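Category: Talks & Handouts / Sleep and Home

Why I Stopped Making My Bed (speaker notes)
Jytte Bjarnason, evening session at Plandisard

Okay, hi everybody, thanks for coming out after dinner. If you start yawning I'm going to take it as a compliment, because the whole talk is about sleep and beds and blankets.

[wait for people with coffee to sit down]

So I grew up in a house where the bed got made before breakfast. My mother could do hospital corners in the dark. And I kept that up for years, right up until I moved into an apartment over a bakery, where the ovens came on at 4 in the morning and I was so tired I'd just crawl out and leave everything in a heap. And I slept better! Or I thought I did, which got me curious.

I asked the people on my old mailing list at Furnonow what they do in the morning, and 103 of them wrote back. I expected a yes or a no. What I got was pages and pages about blankets. People have feelings about blankets! One man has slept under the same wool one since college and takes it on business trips. [pause, this usually gets a laugh]

Slide: fleece. Ask who sleeps under it, hands up.

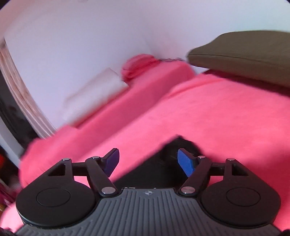
Bright pink fleece on the bed.

Fleece people are loyal, I'll say that. They like that it's light and that it goes in the wash with everything else. The complaints were mostly static in January and getting too warm in the middle of the night. My friend Yhon Rengifo is a cotton man and he'll argue with you about it in the hallway later, so go find him.

Now the airing thing. What I do these days is throw the covers back to the foot of the bed, open the window a crack, and go have my coffee. Around two hours later I come back and pull everything up. Or I don't! Some days I get home and it's still folded back and that's fine with me.

[skip this next part if we're running late]

The Swanson story. Swanson is the guesthouse where I worked for two summers. We had six rooms and one dryer, and the dryer was older than me. I learned to shake a blanket out over the porch rail with one other person, corners together, step in, step back. I still can't fold a big one alone without getting it on the floor. If anyone has a trick for that, tell me, I mean it.

Last bit is homework. Leave your bed open for a week and write down how you slept, just a word or so each morning, good, lousy, whatever. Keep the notebook by the bed and your phone in the kitchen.

Questions now. Handouts are on the table by the door, and please bring my pens back.

Contact: Jytte Bjarnason, c/o Plandisard | © Zundivari Talks | Back to top

Related
Pillows, and When to Give Up on One
Drying Laundry Indoors in Winter
Yhon Rengifo: In Praise of Plain Cotton Sheets
Sharing a Bed With a Blanket Thief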